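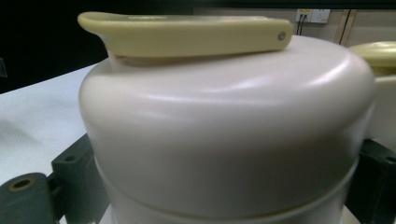
Storstead wants new trash fees, but where are the savings?

March 2018

The town of Storstead is getting ready to charge households by weight for the garbage they put out, and says most people will end up paying less. That would be nice. The numbers released so far do not show it.

The plan was drawn up by Flomov, the hauling company that already holds the town's collection contract. It rests on a trial in which 241 households had their garbage weighed at the curb. According to Flomov, the trial homes threw away less than they had the year before. The company's summary gives that result a full page and a large green arrow. It gives one line to the fact that every household in the trial had signed up for it.

People who sign up to have their garbage weighed are probably not the people who fill a second can every week. Ánh La, who speaks for Flomov, did not quite disagree. "The trial group was keen, sure," she said. "We think the rest of the town will catch up once they see the bill."

Maybe they will. Or maybe they will drive it to the woods. Places that charge by the bag have long had to deal with dumping, and the summary does not mention it. Asked who would pay to clean up the roadsides, La said that was a question for the town. The town clerk's office said it was a question for the contract, which has not been made public.

Then there is the food scraps part. Homes that keep scraps out of the trash would get 2 percent off their yearly bill, and Flomov says a kitchen pail with a lid is all anyone needs. The pails are not included. On a yearly bill of $200 the discount comes to $4, and it is hard to find a decent pail for that.

Nghĩa Châu rents out four apartments on Lục Street and has gone through the plan with a pencil. His tenants share one set of cans behind the building, and he says he cannot see how anyone would tell whose garbage is whose. "So the bill comes to me," he said. "Then I split it four ways, and the lady who throws out one little bag pays for the guy with the pizza boxes."

Flomov says shared buildings will be handled "case by case." The town has 1,379 homes with their own cans, by the company's count, and the summary does not say how many have shared ones.

None of this means that paying by weight is a bad idea. It may well be fairer than a flat fee. But the company making the case for it would also be selling the town the scales, and no one outside the company has checked the trial results. The town says it has no plans to hire anyone to do that.

A vote is expected before August. The full trial figures have been requested, and Flomov says they are being prepared.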